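Pellisano Blackout Curtain, Crinkle Weave
Colour: Clumen Brown
Sold as a single panel

Home > Windows > Curtains > Blackout > Crinkle Weave

In stock at our Bomham warehouse. Orders placed before noon leave the same day.

Product description

The Crinkle Weave is our heaviest ready-made curtain, and the one we recommend to people who sleep in the daytime or who live across from a street lamp. The fabric is polyester, woven in three layers, with a black yarn in the middle layer that stops the light. The crinkle is set in the fabric with heat at the mill, so it stays after washing and you never have to iron it. Please do not iron it, in fact. The folds will go flat and they do not come back.

Many customers buy it for a bedroom which must be also an office. One panel drawn behind the desk makes a calm, dark background and takes away the glare from a window that would otherwise shine in your eyes all the afternoon. The brown goes well with wood tones and with white walls. If your room is small and does not get much sun, you may prefer the colour Kaijage Sand, which has the same weave and the same lining but feels lighter. 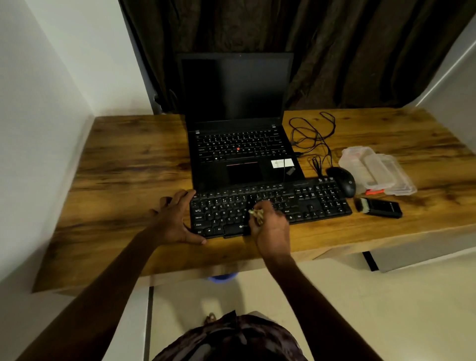 Sizes and headings

Widths: 140 cm, 180 cm, 228 cm
Drops: 160 cm, 213 cm, 230 cm, 250 cm
Heading: eyelet or pencil pleat
Eyelet inner diameter: 40 mm
Fits rods up to 34 mm
Weight of fabric: 310 grams per square metre
Finished hem: 10 cm, double folded

The widths are given for the panel laid flat and pulled smooth. Because of the crinkle, the panel when hanging is a little narrower than the number on the label. For good fullness, measure your rod and buy one and a half times this width. For pencil pleat we suggest double.

How to measure

Measure the rod or track, not the window. For eyelet curtains, start from the top of the rod and go down to where you want the hem to finish, then add 3 cm for the fabric that stands above the rod. Use a metal tape if you have one, as a cloth tape can stretch. To block the light at the sides, the rod should be wider than the window by at least 15 cm on each side. A blackout curtain stops the light that meets the fabric — it can do nothing for the light that goes around it.

Hanging

The panel arrives folded and will show fold lines on top of the crinkle. Leave it hanging for a few days and they will drop out by themselves. A heavy curtain needs a solid fixing, so please screw the brackets into a stud or use proper plasterboard anchors. Tension rods are not suitable for the 228 cm width.

Washing

Machine wash cold, gentle cycle, one panel at a time.
Wash dark colours separately, the first time especially.
Do not bleach, do not tumble dry.
Hang while still damp, with the folds arranged by hand.

Questions we receive often

Is it completely dark? The fabric itself, yes. With the eyelet heading a small amount of light comes through at the rings. Pencil pleat on a ceiling track gives the best result.

Can I shorten it? Yes, with a normal sewing machine and a size 100 needle. Make the hem after washing once, as the fabric can shrink up to 3 per cent.

Does it help with noise? It makes the echo in a room softer. It will not stop traffic noise, and we do not sell it for this purpose.

Do you send samples? We send up to 5 fabric samples free of charge within Australia. They go by ordinary letter post, without tracking.

Returns

Unwashed and unaltered panels can be sent back within 34 days. Tiebacks in Clumen Brown are sold separately, and will be back in stock in December.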